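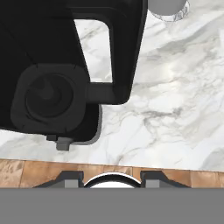
4. Ergebnisse: Veranstaltungshinweise als lokale Gebrauchstexte

4.1 Material und Vorgehen

Für die vorliegende Untersuchung wurden die Abendhinweise aus dem Stadtteil Jestilbridge ausgewertet, die im Monat Februar in drei verschiedenen Kanälen erschienen sind: im gedruckten Wochenblatt, auf der Seite des Veranstaltungshauses Rurent und in dem Newsletter, den die Musikkneipe Briggs an ihre Stammgäste verschickt. Das Korpus umfasst 50 Texte. Aufgenommen wurde jeder Hinweis, der mindestens einen Ort und eine Anfangszeit nennt und sich auf ein öffentlich zugängliches Ereignis bezieht. Reine Terminlisten ohne ausformulierte Sätze blieben unberücksichtigt, ebenso Plakate, deren Text nur aus Namen von Musikgruppen besteht.

Die Texte wurden zuerst nach ihren Bestandteilen gegliedert und danach einzeln gelesen. Auf ein automatisches Verfahren der Segmentierung haben wir verzichtet. Viele der Hinweise sind sehr kurz, und die Grenze zwischen zwei Bestandteilen liegt oft mitten im Satz, sodass eine maschinelle Zerlegung mehr Nacharbeit verursacht hätte, als sie erspart. Die Gliederung unterscheidet 6 Bestandteile: Anlass, Ort, Zeit, Eintritt, Verpflegung und Programm. Diese Einteilung ist an das Material angelehnt und erhebt keinen Anspruch auf allgemeine Gültigkeit für die Textsorte.

In Zweifelsfällen haben zwei Personen unabhängig voneinander zugeordnet und ihre Entscheidung anschließend besprochen. Solche Fälle betrafen fast immer den Übergang zwischen Eintritt und Verpflegung, auf den wir in Abschnitt 4.3 zurückkommen.

4.2 Reihenfolge der Bestandteile

Es wäre zu erwarten, dass ein Hinweis auf einen Konzertabend mit dem Programm beginnt. In unserem Korpus ist dies nur selten der Fall. Am Anfang steht in der Regel der Anlass, also zum Beispiel ein Jubiläum, eine Spendensammlung oder das Ende der Ferien, und gleich darauf folgt der Ort. Die Namen der Auftretenden kommen später, häufig erst nach der Angabe zum Eintritt. Besonders deutlich zeigt sich diese Anordnung in den Texten von Briggs, wo die Musik manchmal nur in einem Nebensatz erscheint: »wozu wie immer zwei Gitarren zu hören sind«.

Wir deuten diesen Befund als Zeichen dafür, dass die Hinweise sich an ein Publikum richten, welches den Ort bereits kennt. Wer regelmäßig zu Briggs geht, muss nicht überzeugt werden, dass dort Musik gespielt wird. Er möchte wissen, was an diesem Abend anders ist als an den übrigen Abenden. Der Anlass übernimmt damit die Aufgabe, die bei einem überregionalen Konzert der Name der Künstlerin oder des Künstlers erfüllt.

Auf der Seite von Rurent liegen die Verhältnisse etwas anders. Das Haus hat einen größeren Saal und zieht auch Gäste aus den Nachbarorten an, und seine Texte stellen das Programm weiter nach vorne. Dennoch bleibt auch hier der Anlass in den meisten Hinweisen das erste Element. Eine Ausnahme bilden 4 Texte zu Gastspielen, die offenbar ganz oder teilweise aus dem Material der jeweiligen Agentur übernommen wurden. Man erkennt sie an der wechselnden Anrede und an der vollständigen Anschrift des Hauses, die in den eigenen Texten von Rurent sonst fehlt.

4.3 Eintritt und Verpflegung

Die Angabe zum Eintritt ist der Bestandteil mit der geringsten sprachlichen Variation. Fast immer wird der Betrag genannt und sofort danach, was man dafür erhält. Schwierig für die Zuordnung sind Formulierungen wie »Eintritt mit Suppe« oder »an der Tür bezahlen, drinnen essen«, bei denen Preis und Mahlzeit eine einzige Einheit bilden. Wir haben diese Stellen doppelt gezählt, einmal als Eintritt und einmal als Verpflegung. Eine andere Lösung wäre möglich gewesen, hätte jedoch die Verpflegung im Korpus fast zum Verschwinden gebracht.

Auffällig ist die Genauigkeit, mit welcher das Essen beschrieben wird. Während die Musik oft mit einem einzigen Wort auskommt (»Blues«, »Tanzmusik«, »ruhige Sachen«), werden die Speisen einzeln aufgeführt und gelegentlich mit der Angabe versehen, wer sie zubereitet hat. In einem Hinweis des Wochenblatts nimmt die Beschreibung einer Linsensuppe mehr Raum ein als alle übrigen Bestandteile zusammen. Das Bier dagegen wird nur mit seiner Herkunft genannt. Die Brauerei Skostent, deren Ausschank in beiden Häusern steht, kommt in den Texten so regelmäßig vor, dass ihr Name beinahe die Funktion eines Gattungsworts angenommen hat: Man liest »dazu Skostent« ohne Artikel und ohne weitere Erklärung.

Für die Leserinnen und Leser von außerhalb sind solche Stellen nicht ohne Weiteres verständlich. In einer kleinen Befragung, die dieser Untersuchung vorausging und über die an anderer Stelle berichtet wird, hielten mehrere Teilnehmende Skostent für den Namen einer Band. Das Missverständnis ist aus der Satzstellung gut zu erklären — der Name steht oft genau dort, wo sonst die Auftretenden genannt werden.

4.4 Zeitangaben

Die Anfangszeit wird in allen Texten des Korpus genannt, was durch das Aufnahmekriterium bedingt ist. Interessanter ist deshalb die Frage, auf was sich die Zeit bezieht. Das Wochenblatt unterscheidet zwischen Einlass und Beginn. Rurent nennt meistens nur den Beginn, und bei Briggs bleibt häufig offen, ob die genannte Stunde das Öffnen der Tür oder den ersten Ton meint. Die Texte rechnen auch hier mit einem kundigen Publikum.

Eine Endzeit wird kaum jemals angegeben. Wo sie vorkommt, steht sie im Zusammenhang mit dem öffentlichen Verkehr, etwa mit der letzten Straßenbahn, oder mit der Rücksicht auf die Nachbarschaft. Formulierungen wie »bis die Bahn fährt« sind genau genug für diejenigen, die den Fahrplan kennen, und sie entlasten zugleich den Veranstalter von einer verbindlichen Zusage.

Ein besonderer Fall sind Hinweise auf Abende, an denen in Jestilbridge mehrere Ereignisse gleichzeitig stattfinden. Das Wochenblatt fasst sie in einem gemeinsamen Text zusammen und verbindet sie durch Ausdrücke wie »auch«, »nebenan« oder »wer danach noch Lust hat«. Dadurch entsteht eine Abfolge, die einem Spaziergang ähnelt, obwohl die Ereignisse sich zeitlich überschneiden. Der letzte Text, den wir in die Auswertung zum Vergleich herangezogen haben, erschien am 8. März und gehört nicht mehr zum eigentlichen Korpus. Er folgt demselben Muster und kündigt einen Abend mit offenen Ateliers an, dem die Konzerte beider Häuser wie Stationen zugeordnet sind.

4.5 Bewertende Ausdrücke

Wertende Adjektive sind im Korpus weniger häufig, als die Literatur zu Werbetexten vermuten lässt. »Groß«, »beliebt« und »gemütlich« machen den größten Teil aus. Superlative finden sich vor allem in den übernommenen Agenturtexten. In den eigenen Texten der Häuser wird die Empfehlung eher durch den Hinweis auf Wiederholung ausgedrückt: »wieder«, »wie im vorigen Jahr«, »zum vierten Mal«. Was schon einmal stattgefunden hat, gilt offenbar als hinreichend empfohlen.

Mit dieser Zurückhaltung ist ein leichter Ton der Ironie verbunden, der schwer zu belegen ist und über dessen Umfang wir uns nicht einig geworden sind. Der Satz »Getanzt wird, wenn jemand anfängt« aus dem Newsletter von Briggs lässt sich als Scherz lesen, aber auch als sachliche Auskunft. Wir haben solche Stellen nicht als bewertend gezählt.

4.6 Einschränkungen

Das Korpus ist klein und stammt aus einem einzigen Monat. Der Februar ist in Jestilbridge ein Monat ohne Veranstaltungen im Freien, und es ist anzunehmen, dass die Ortsangaben im Sommer ausführlicher ausfallen, wenn Plätze und Höfe genutzt werden, die keinen eingeführten Namen haben. Außerdem wurden nur zwei Häuser mit eigenem Kanal berücksichtigt. Die kleineren Lokale, die ihre Abende allein durch einen Aushang an der Tür bekannt machen, fehlen vollständig.

Über die Verfasserinnen und Verfasser der Hinweise wissen wir wenig. Beim Wochenblatt wird der Text von der Redaktion bearbeitet, ohne dass der Umfang der Bearbeitung nachvollziehbar wäre. Ein Vergleich zwischen den eingesandten und den gedruckten Fassungen wäre wünschenswert, war aber nicht möglich, da die Einsendungen nach dem Druck nicht aufbewahrt werden. Für die Frage nach der Reihenfolge der Bestandteile ist dies von Bedeutung, denn es lässt sich nicht ausschließen, dass die Voranstellung des Anlasses im Wochenblatt auf eine redaktionelle Gewohnheit zurückgeht. Bei Briggs und Rurent besteht dieser Einwand nicht in gleicher Weise, weil die Texte dort ohne Zwischenstufe erscheinen.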